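Filed under: Bench Notes / Visits & Demos

Open day, sim corner: what we ran and what to fix
September. Posted by Kusum Srivastava
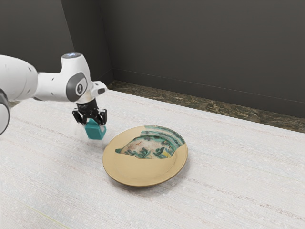 Cube-to-plate task in the simulator, cube in the gripper, plate to the lower right.

Writing this up fast before I lose it. Doors at 10, first group in early, of course, and the big screen still showing the login page. Merov got the projector going, I got the sim going, nobody got coffee.

Task for the day was cube to plate. Picked it over the drawer one because people get it without a speech. Teal cube, big plate, pale table. Kept the tan plate with the painted patch on it, the one Tundia set up in the asset folder. Glad I did, kids wanted to know what the painting was. Leaves, I said. Somebody's grandmother said it was a broken dish and I think she's closer.

Settings, so we can repeat it:
- episode cap 400 steps
- seed 3943 for the canned run, random for everything else
- Ollus policy checkpoint from before the cleanup, NOT the new one (new one still drops the config path on startup)
- camera fixed, side view, floor and walls left at default

Canned run was fine all morning. Random starts less so. When the cube starts near the far table edge the arm comes in too shallow and pinches a corner. Then the cube sits tilted in the fingers and the release gets ugly, bounces off the plate rim. Saw it enough times that I want to log it properly. Mészáros thinks it's the contact friction, I think the grasp pose is just off. We did not settle this infront of visitors, mostly.

Let people pick the start position in the afternoon. Best thing we did. They all put the cube right up against the plate to be mean. Arm knocked the plate twice, second time it slid a good way and the policy went for where the plate used to be. Big cheer. Need to find out if plate pose is only read at reset, because it sure looks like it.

Render froze once after lunch. Memory, probably, I'd left the recorder on with the buffer at 2000 frames. Turned it off, no more freezes. Means we have no video from the afternoon, sorry.

Questions I got more than once: is it a real robot (no, real one's next door), how long did it take to learn, can it do dishes. A teacher wants to bring a group of 18, gave her the lab email.

To do
- rerun far-edge starts with recorder ON, smaller buffer
- check plate pose update
- try Mészáros's friction numbers so he stops asking
- bigger label on the reset key. people kept hitting esc
- give Merov his HDMI adapter back, its in my bag

Recent notes
Ollus checkpoint cleanup, part 2
Drawer task: handle still too slippery
Tundia asset folder, what's in it and what's broken
Projector settings for the demo room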